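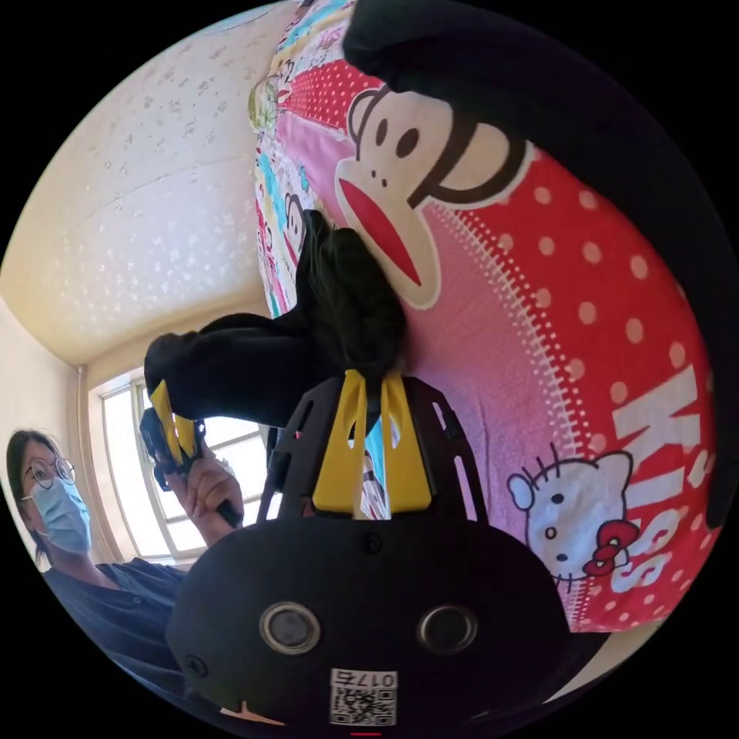 # Gripper trials, bedroom round

March, second week of putting hand-held grippers through the sort of work people do at home without thinking. Kitchen drawers went well enough that we got cocky and moved on to fabric.

The black item between the yellow fingers is crumpled, soft and has opinions. Unit 017 has a fair grip on it, with Hello Kitty and an upside-down monkey looking on from the pillow. The second gripper, same yellow fingers, is waiting by the window.

Notes from the week, for anyone choosing fingers:

- **Plallel fingers, flat and tapered.** Good on a bunched edge, poor on a hem lying flat. Slavica got 33 clean pick-ups before lunch and has mentioned it since.
- **Pritska pads.** Grippier, and keen to bring the bedspread along too. Fatos wants another go on Wednesday with less squeeze.
- **Two hands or one.** Two is quicker once you stop knocking the tools together. Hrvoje and Spyros have yet to stop.

Log total so far: 740 attempts. Pillowcases next, if Vasilis finds the spare screws.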